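About Us

Drernlow Tables. Solid wood kitchen and workshop tables, made to order, repaired when they need it. Small shop on Donnelly Street, round the back, green door, ring twice.

Started in a single garage bay with one bench saw and a lot of borrowed clamps. First order was a table for a bakery that wanted it by May and got it by May, just. Still in use. We've resanded it once.

Now there are two of us full time, Clem Ngata on the building side and Kiri Ruddock on finishing, quotes and the phone. If you call and get Clem, call back after lunch.

What we make: square tops, long tops, drop leaf, benches to match. Maple mostly. Some ash. Oak if you ask, takes longer. We don't do glass and we don't do veneer. 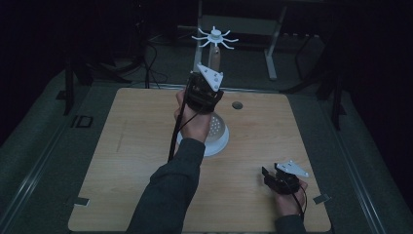 Kiri Ruddock would add that the drop leaf tables need the hinges oiled every year and that hardly anybody does it, so please do it. A drop on each pin, wipe off the extra, done.

Finish is a hardwax oil, two coats, sometimes three on a kitchen top. It marks if you leave a wet pan on it. It also fixes easy, which is why we use it. Every table goes out with a small tin and a pad. Refills at the shop, 18 dollars.

Sizes. Standard square is 50 inches a side, anything else is custom but the price isn't much different so just ask. Legs are bolted on so it'll go thru a normal door. Measure your stairs please.
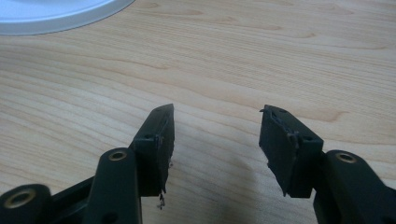
Light wood top.

Lead times are roughly 20 working days from deposit. Longer before the holidays. Half up front, half on pickup or delivery. We deliver in town ourselves, further out goes with Zorow Freight and they'll call you to set a time.

Repairs: yes, ours or somebody else's. Wobbly legs, split tops, burn rings, water marks. Send a picture and the size and Kiri will tell you if its worth doing. Sometimes it isn't and we'll say so.

Wood comes from the Urnine yard, bought in boards and left to sit in our shop before we cut anything. Offcuts go in the bin by the door, help yourself, good for cutting boards or kindling. Leave the long ones

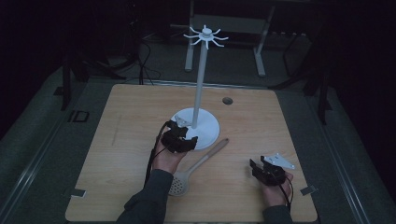
because those get used for bench rails and we always run short. Same goes for anything with a pencil mark on it.

Shop is open 8 to 4, shut for lunch at noon. Drop in to see samples, a bit of dust on everything, wear shoes you don't mind. Parking out front is for the cafe so use the alley.

Quotes are free. Email or call, email is quicker.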